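Worn tabletops to be replaced at Morkonthorpe community kitchen

Reading time: 2 minutes

The shared kitchen in Morkonthorpe is to get new worktables before the winter, after users complained that the old tops no longer look clean however often they are wiped.

The kitchen is used by up to 157 people a month, for cookery classes, lunches and a weekly soup club. Everyone who books it is asked to wipe down the tables before leaving, and cloths are kept there for the purpose.

Demyd Tkachenko, who handles the bookings, said pale tops were chosen when the kitchen was fitted out nine years ago. "They looked smart, but people see a mark in the pattern and go on scrubbing at it," he said. "Then they ring me to say the last group left a mess."

A yellow cloth, and the pale, streaked surface of a table.

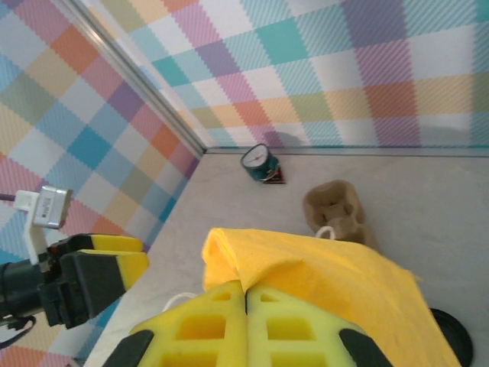
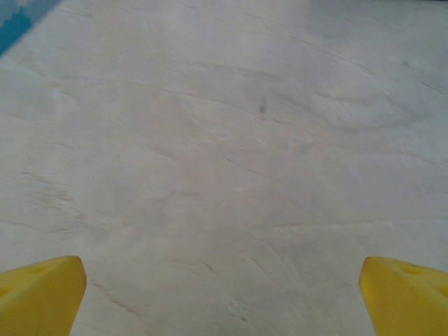 Page last changed: 06/07/2023

The new tables will come from Fustis, a joinery firm in Iltow, at a cost of £1,963. Two of them will be lower than the present ones, so that children and people who prefer to sit can work at them — something the soup club has asked for more than once.

Phúc Mai, who runs the soup club, said she would have liked darker tops but was content with the plain ones on offer. "It is a table. I want to put a pan on it and wipe it afterwards," she said.

The kitchen will close for two days in December while the work is done. Groups with a booking on those days will be offered the small hall instead, which has a sink but no cooker. The old tables will be given away to anyone who can collect them.

Recent items
Iltow bus stop to move across the road
Crisanto Tan wins allotment cup
Karpenko bakery asks for longer opening hours
Library roof repairs finished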